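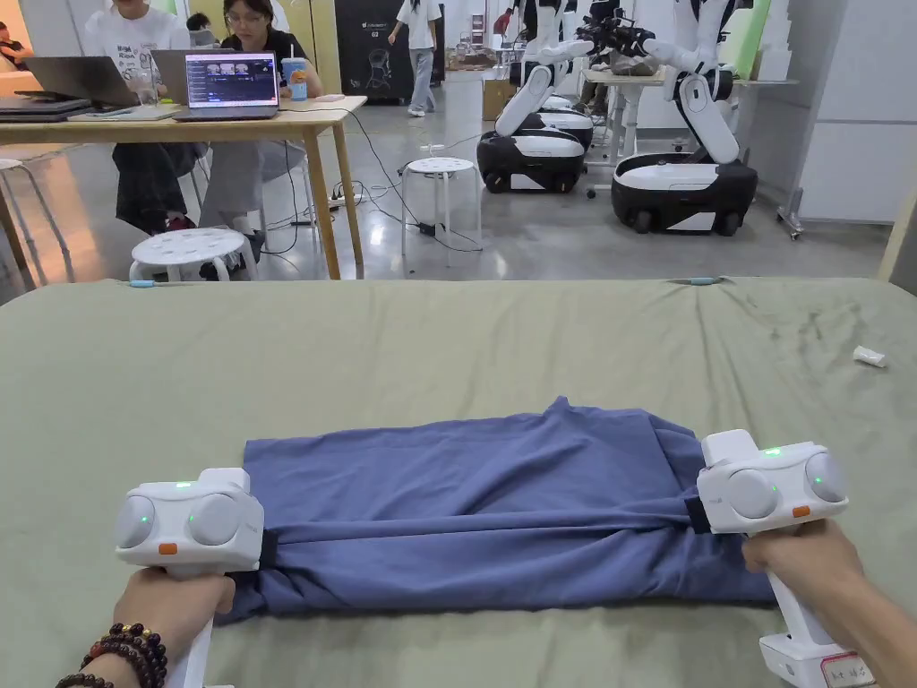 About Prothero Pictures

We love films that started life as books, and we've built a small company around reading them, arguing over them and putting them on a big screen where people can see them together.

Prothero began as a film night above the Sukia, a two-room bookshop that used to stay open late for anyone willing to stack chairs. Mali Bellis picked the novel, Iestyn Watkins tracked down the film, and everybody stayed on afterward to fight about the ending. The first screening was a Hungarian family saga with subtitles so faint that Lajos Simon stood up and translated the last half hour himself (he still does this at parties, given any encouragement). By that winter the room was full every month and we had to start turning people away, which we hated!

So we moved. Home is now the Plokholm, an old single-screen movie house with 177 seats, a very good projector and a balcony that creaks during the quiet scenes. We show eight adaptations each season, from silent melodramas and Bombay musicals to new work by directors who are still paying off their first feature. Every film comes with a reading list, and the books are on a shelf in the lobby for anyone to borrow. 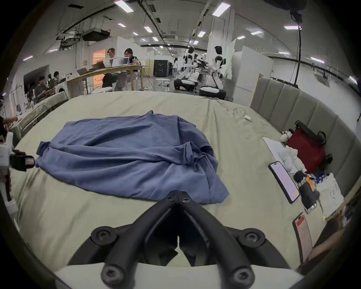 Obaidul Cassim runs our South Asian program, and he is the reason so many of our regulars can now tell you exactly which songs were dropped from which print. He grew up on Bengali novels and the movies made from them, and he picks films he's been wanting to see with an audience for years. Ask him about a rainy climax and clear your evening.

A few years ago we started making things as well as showing them. Ustetti is our short film workshop. Writers bring a story of their own, or one they have permission to use, and we pair them with a director and a small crew. Steinar Hedegaard leads it. He came to us from theater, he edits on paper before he goes anywhere near a computer, and he will fight for a good silence over a good line almost every time. The finished shorts premiere at the Plokholm in June, with the writers in the front row looking terrified.

We also look after an archive of 3,290 posters, lobby cards and press books, most of them handed to us by people clearing out an attic. Students and researchers are welcome to come and use it, and we've scanned more than 200 of the posters so far. The rest are coming, slowly, whenever Mali can get the scanner to cooperate.
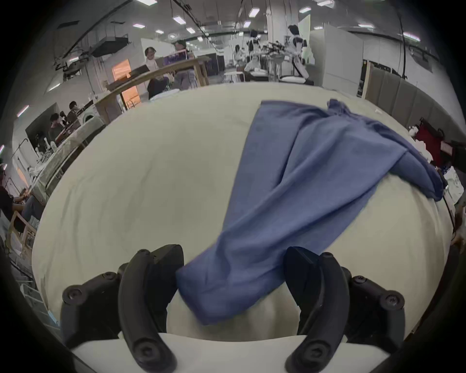 Blue cotton, held by one end

We're always happy to hear from readers, filmmakers, teachers and anyone with a strong opinion about a casting choice. Doors open at 6:30 p.m. on screening nights, and the box office desk can put you in touch with any of us.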